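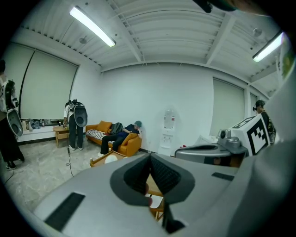
Figure 1. Gripper with dark grey finger pads, a wooden chair leg behind.

Does a cup run pay? A look at Codwood and Clatska
Student project report, Sport and Business module
July 28, 2021

1. What I set out to test

When a small basketball side knocks out a big one, the local press soon starts putting a price on it. The club has been "put on the map", the coverage is "priceless", and someone from marketing says it would have cost a fortune to buy. I wanted to see whether any of this showed up in the accounts or at the door. I picked two college clubs, Codwood and Clatska, which both reached the last eight of the Tekleab Cup as outsiders. Prurnis, the company that sells tickets for both, let me see gate totals by month but not by match, and this limits what I can say.

2. Where the big numbers come from

The usual method is to add up every minute of airtime and every column of print, then charge it at the price of an advert. I have three problems with this. A news item about a missed free throw is not an advert. The same agency report printed in a dozen papers gets counted a dozen times. And the people doing the sums are often paid by the club, or would like to be. Neither club could show me the working behind the figure it gave out, so I have left both figures out of this report.

3. Gates

Codwood plays in a hall that holds 4,000. It sold out for 2 home games after the cup run, and these are the games everyone mentions. By December the monthly total was back to where it had been a year earlier. Clatska did slightly better, but it also cut its ticket prices that autumn and had a local rival at home twice, so I would not give the cup much of the credit.

4. Applications and shirts

Both colleges say applications went up. They did, and so did those at 4 of the other colleges in the same league, none of which won anything. Shirt sales rose sharply at Codwood in the month of the run. The club shop would not say how many were sold at full price, and the clearance rail was still going when I visited.

5. Weak points

Two clubs is a very small sample and I chose them partly because they answered my emails. Monthly totals hide a lot. A donor might give money years later on the strength of one good night, and my method would miss it completely. My tutor also pointed out that I expected to find nothing before I began, and I accept that.

6. What I think it shows

There was a short rise in interest at both clubs and I could not find much left of it after one season. I would want to see match by match sales from Prurnis before going further than that. Until a club publishes how it got its figure, I would treat the figure as publicity.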